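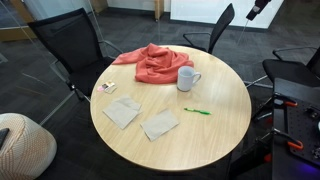 Brosley Table Wax, Clear

Tin, 10 oz. Ships from our shop in Dralcombe.

A paste wax for tables that get used. It goes on with a rag, comes off with another rag, and leaves you with a table that looks like itself on a good day. If you want a table that looks like a bowling lane, we don't make that, and we've been asked.

What it's for

Oak, ash, beech, maple, and most other woods that have already been oiled, waxed or given a thin finish of some kind. It works on tabletops, shelves, chair arms and the lid of that chest you were going to refinish in October and may yet. It adds a little slip and a low shine, and it gives spilled coffee something to sit on while you look for a napkin.

What it's not for

Floors. You will fall down. Cutting boards, for which we sell Brosley Board Oil in the green bottle. Outdoor furniture, which needs something tougher and will resent you anyway. Plastic, laminate and glass, where the wax has nowhere to go and will simply lie there.

Raw wood is a maybe. You can wax it, but it drinks the stuff, and you'll be back for a second tin before you reach the legs. We'd be delighted. Put a coat of oil on first if you're the thrifty sort.

Color

Clear. In the tin it's the yellow of old piano keys, and this worries people. On pale oak it dries with the faintest warmth, less than you'd get from a single sunny summer by the window. If you can't stand even that much, try it on the underside and leave it a day. The underside of a table is a fine place to make mistakes, and judging by the ones that come through our shop, most people already have.

How to use it

Clear the table. All of it, including the mug.

Wipe the top with a barely damp cloth and let it dry. An hour is plenty. If you can still feel crumbs, you haven't wiped the top.

Load a soft rag with a bit of wax the size of a hazelnut. Work it in with small circles, then finish with long strokes along the grain. On a round table the long strokes get awkward near the rim. Walk around it. Don't lean across, or you'll be wearing the wax.

Wait 65 minutes. The old label said "about an hour," and we got letters asking how much about. Gunhild Skov, who mixes the wax, picked a number and the letters stopped.

Buff with a clean rag until your hand glides. If it drags, you used too much. Keep buffing, and use less next time. You won't, but we've said it.

How often

Twice a year for a kitchen table. Once a year for a dining room table, or never if it only comes out for holidays and you use a cloth. When water stops beading and starts making itself at home, you're due.

About rings and marks

Wax slows a ring down. It won't stop a hot mug left on bare wood through a long phone call. White rings are usually in the finish and can often be rubbed out with a little wax and patience. Black rings are in the wood, and they live there now. You can sand, or you can buy a bigger fruit bowl.

What's in it

Beeswax, carnauba wax, and a citrus solvent that smells like an orange with a college degree. The smell goes in a day or so. No silicone, which makes later refinishing miserable, and no lemon scent, which we consider a lie told by other polishes.

Rags with wax on them should be laid out flat to dry outdoors, away from anything you're fond of. Don't wad them up in the trash. Keep the tin closed and away from flames, kids and dogs. Ours is named Kingi and he has eaten a lid.

Sizes

10 oz. tin: does a good-sized table several times over.
Shop pail: for schools, cafés and people with a great many tables. Write to us first so we can ask if you're sure.

Goes well with

Tukov cotton rags, bundle. Undyed, washed twice, no seams to scratch anything. Old T-shirts work just as well, but we can't charge you for those.
Brosley Felt Pads, stick-on. They fall off eventually. All felt pads do.

Shipping and returns

Orders leave Dralcombe on weekdays. In very hot weather the wax may arrive soft. Set the tin somewhere cool overnight and it will pull itself together. Unopened tins can come back any time. Opened tins can come back too, if you'll tell Kane Merrick at the front counter what went wrong. He writes it all down and enjoys it more than he should.

Stock note, Sun 19 July: tins are in. Pails are waiting on lids (see Kingi).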